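Home Docs Projects Blog Contact

3 min read

# Malau Table Clearing

Malau is our set of recordings of people clearing up after a snack at home, using hand-held grippers. Kergate runs a cleaning service, and we built the set so the arms being tried in its break rooms could learn from the people who know the job best. We're really excited to share it!
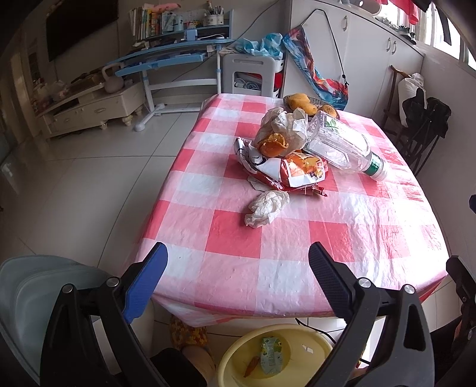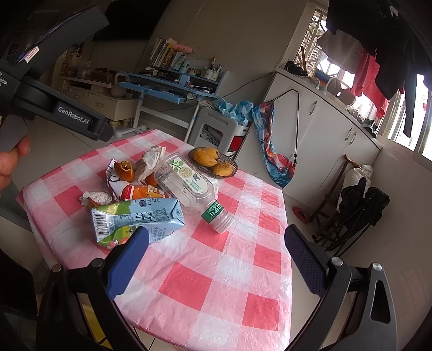
## What's in it

- Short sessions at tables with mixed leftovers: wrappers, peel, tissue, bottles, fruit that should stay in its dish
- A plain text note from the operator for each session
- Split files for training and testing (25 sessions are held back for testing)

Crumpled and see-through things are our favorite part. A bottle lying on its side next to a wrapper is a lovely, stubborn problem, and the set has plenty of them.

## Who recorded it

13 cleaners from Kergate's day shift, all paid their normal hourly rate, training time included. Rosalie Lüthi wrote the operator guide and Severin Holzer handles the files. Operators can ask for a session to be removed at any point, and their names are not stored with the recordings.

## What it has changed at work

The trial at the Pirkar office started in March. The arm takes the first pass over the lunch tables and a cleaner does the rest, with no hours cut during the trial. People have picked up new tasks: checking the arm's sorting, marking misses, and deciding what counts as trash in the first place. That last one is harder than it sounds (is half a sandwich trash?), and the cleaners' rules are much better than the ones we started with.

Some of it is still rough. Several cleaners told us the arm is slow and that waiting for it breaks up their round, so they now have a 30 minute window to do other rooms first. We'd love more feedback like this.

## Known gaps

- Very few glass items
- Homes only, no office tables yet
- Operator notes from the Kneževič group are shorter than the rest

## Changes

Jun 1, 2026: version 3. New split files, fixed session notes, guide updated with the cleaners' sorting rules.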